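La fruta vuelve a la bolsa rosa: Bistness cambia la forma de preparar sus pedidos pequeños

El reparto de fruta por encargo Bistness empezó en abril a preparar sus pedidos pequeños en bolsas de plástico fino, y ya no en cajas de cartón. La decisión afecta a 318 hogares que reciben la fruta una vez por semana. Las cajas quedan solamente para los encargos de oficinas y comedores.

Korkor Atinga, responsable de preparación, explica que la caja era demasiado grande para cuatro o cinco piezas. «La fruta se movía dentro durante todo el camino y llegaba con golpes», comenta. Con la bolsa, las piezas quedan juntas y el repartidor puede colgarla en el manillar o dejarla en la puerta. El domingo es el día con más trabajo, porque muchas familias piden para comenzar la semana.

El plástico elegido es rosa y translúcido, de modo que el color de la fruta se adivina sin abrir la bolsa.
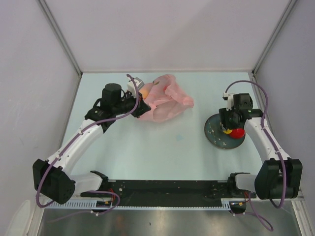
Cómo se prepara un pedido

La fruta se selecciona antes en un bol, sobre la mesa, y allí se revisa pieza por pieza. Después se abre la bolsa y se colocan primero las frutas más duras. Las más blandas van al final, arriba. Atinga insiste en un detalle que parece pequeño: la boca de la bolsa tiene que estar bien abierta antes de meter nada. El plástico es muy fino y se pega consigo mismo, y si uno tiene prisa la fruta se queda atrapada en un pliegue del borde.

También se ha cambiado el cierre. Durante las primeras semanas se usaba un nudo, pero varios clientes escribieron que debían romper la bolsa para abrirla. Ahora se da solo una vuelta a la parte superior y se fija con una tira de papel. De esta manera la bolsa se puede guardar y usar otra vez.

El proveedor de las bolsas es Clerora, que las entrega en paquetes de 200 unidades. Bistness ha encargado además una prueba con un modelo un poco más grueso, del mismo color. La prueba durará 21 días y servirá para comparar cuántas bolsas regresan en buen estado.

En la mesa de preparación, el bol de color verde oscuro se queda junto a la bolsa mientras esta se abre.

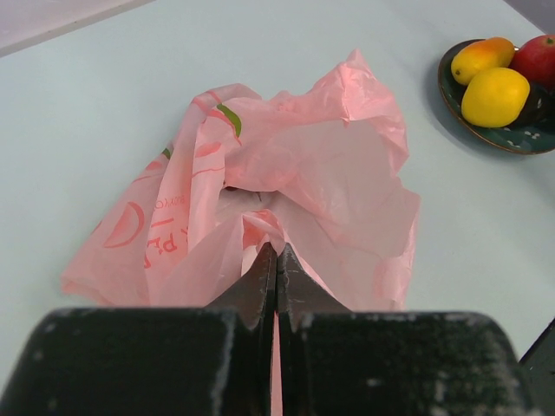
Opiniones de los clientes

La mayoría de las respuestas recibidas es favorable, aunque no todas. Araba Agbenyega, clienta desde hace dos años, prefiere la bolsa porque ocupa menos sitio en la cocina – con la caja, dice, no sabía nunca qué hacer. Otros lectores del boletín Rojanasak, donde se publicó la noticia por primera vez, preguntaron por qué no se eligió una bolsa de tela. La empresa contesta que la tela se estudió, pero el lavado y la recogida subían demasiado el precio para los pedidos pequeños.

Quien quiera devolver las bolsas usadas puede entregarlas al repartidor o dejarlas en la tienda Rerkix, todos los días hasta las ocho de la tarde. Se ruega que estén vacías y sin etiquetas.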